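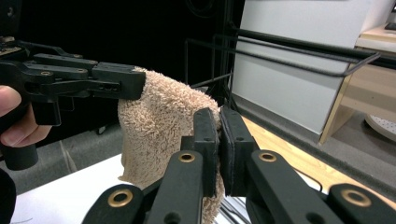

Beige terry towel held at the top-left corner and along the right edge, hanging in loose folds.

Folding terry towels for a narrow shelf

Terry cloth is harder to fold squarely than flat-woven cotton. The loops grip each other, the edges drift, and a stack that starts out straight will lean by the sixth towel. The method below gives a folded towel with no raw edges showing at the front of the shelf.

What you need

A clear, flat surface wider than the towel
A ruler or tape measure
Dry towels at room temperature

Step 1. Find the edges
Pick up the towel by one corner and let it hang. Run your other hand along the side edge until you reach the next corner. Do not search for the second corner in the middle of the bundle.

Step 2. Shake and lay flat
Hold both corners of a short side and shake the towel twice. Lower it onto the surface far end first. Smooth from the center outward with a flat palm. Do not pull on the hems, which stretch at a different rate from the pile.

Step 3. Fold lengthwise in thirds
Bring the left long edge in by one third of the width. Bring the right long edge over it. The second edge should stop just short of the fold, leaving a gap the width of a pencil.

Step 4. Fold crosswise
Fold the strip in half, short hem to short hem, then in half again. For bath sheets, fold the halved strip in thirds.

Step 5. Press and stack
Press down with both forearms for a few seconds to let the air out. Stack with the rounded fold facing forward. Limit each stack to 4 towels on a wire rack; thin rods leave ridges in the bottom towel under a heavier load.

Common problems

Towel twists as it hangs: the two corners are diagonal. Let go of one and follow the edge again.
Folded towel is wider at one end: the first third was uneven. Measure it at both hems.
Stack slides: the pile is lying in opposite directions. Turn alternate towels until they all brush the same way.

Revised in August by Ayane Onishi. Corner-finding step added at the suggestion of Haruto Sugiyama.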